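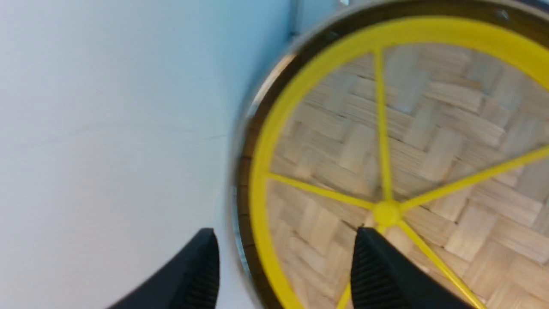 Wrist cam keeps losing the target near the rim
Posted May 3, 2021

jitstead_40
Home build, Rultetti arm, Yao two-finger gripper, ribbed pads. Target is a five-spoke wheel with a yellow rim. Detection is fine with the arm parked. Once it moves, the spokes double and the centre estimate wanders. Exposure is fixed at 1100 in the driver.

pluson_shed
Shorten the exposure. There's smear on the silver edging too. Start at 900 and add light.

torque_ute
Disagree. I'd slow the approach. Less light means more noise, and that pale parquet between the spokes is already a busy background.

jitstead_40
Tried 900. Doubling reduced, colour mask noisier. Slower approach is next.

pluson_shed
Mask on the yellow only and the parquet doesn't matter. The colour is saturated enough.

torque_ute
It matters if he fits an ellipse to the outer ring. That's dark brown, not yellow.

jitstead_40
Fitting the yellow rim. Will log 1000 frames at half speed and post the centre error.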